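Power cut compensation – do I claim, or does it come by itself?
Posted by Dilani Gunawardena in Home & Bills 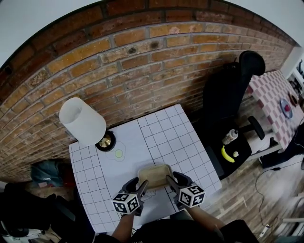
The storm in November and what Sedora owes us

Hi all, hoping someone on here has been through this. We lost our electricity in the November storm, at tea time, just as I'd put the oven on, and it didn't come back until the evening two days later. Our supplier is Khondokar but the wires and poles round here belong to Sedora, and I'm getting properly muddled about which of them I'm meant to be talking to.

I rang Khondokar first and the chap was very nice but said it was nothing to do with them. Then I rang Sedora and sat in a queue (I was number 127 at one point!) and got cut off. I've had one text from them since, saying our fault was "closed", and nothing about money.

My neighbour two doors down says she's already had a letter offering a payment, and we're in the same row of houses. So do I need to fill something in, or do I sit tight? Also we lost everything in the chest freezer, which was pretty much full. Is that covered by Sedora or do I go to the house insurance? The excess on ours is high enough that I'm not sure it's worth it.

Thanks in advance, and sorry for the ramble.

Mizanur Gunawardena (no relation, before anyone asks!)

Right, I went through all this after the big blow the winter before last, so I'll tell you what I did. It's the network company that pays and your supplier only sends the bills, so Khondokar were right to pass you on, even if it's annoying. Forget them for now.

With Sedora, don't assume it'll turn up by itself. They do send some out without being asked, but they work from their own list of which houses were off and when, and that list can be wrong. In our road half the houses were put down as back on in the morning when it was really gone nine at night. Your neighbour could easily be on a different cable from you even in the same row. We were, and I'd lived here years without knowing it.

What I'd do is write to them, by email if you can, so you've got a copy. Put in:

your full address and postcode
the long supply number off your bill (Khondokar will have printed it somewhere on the back)
the time it went off and the time it came back, as near as you can manage
the fault reference from that text, even though it says closed
the name of whoever is on the bill

Ask them straight out how long they have you down as being off. That's the bit that matters, as the payment goes up the longer you're without. Mine took a few weeks and came as a cheque, and I nearly put it in the recycling with the pizza leaflets.

On the freezer, they turned me down flat. They said bad weather isn't their fault, so food is one for the insurance. Have a look at your policy though – some have a separate bit for freezer contents with a smaller excess, or none at all. Take photos if you haven't chucked it all yet.

Desta Lencho

just ring them, they picked up straight away for me. early morning is best, before 9. my sister over in Prerkberg got hers and she was only off one night

Sylvie Cormier

I agree with most of what Mizanur said, but do check whether there's a cut-off date for claiming. I left mine too long after an earlier storm and got a polite no, and I was cross with myself for weeks. It should say on Sedora's website, under the storm page, though I found it easier to search for "payments" than to go through the menus.

Also, if anyone in the house is elderly, has a baby or relies on medical kit, ask to go on the priority list while you're in touch with them. Mum's on it and they rang her twice during the last one to see how she was getting on. It won't get the lights back any sooner but she did like having someone to moan to.

And if they knock you back on the dates, ask for it to be treated as a complaint. I had to use that exact word before anybody looked at mine again.

Dilani Gunawardena

Thank you all, that's really helpful! I've found the supply number and sent the email tonight. The freezer has its own section in our policy after all, so I'm ringing the insurers in the morning. Will pop back when I hear from Sedora.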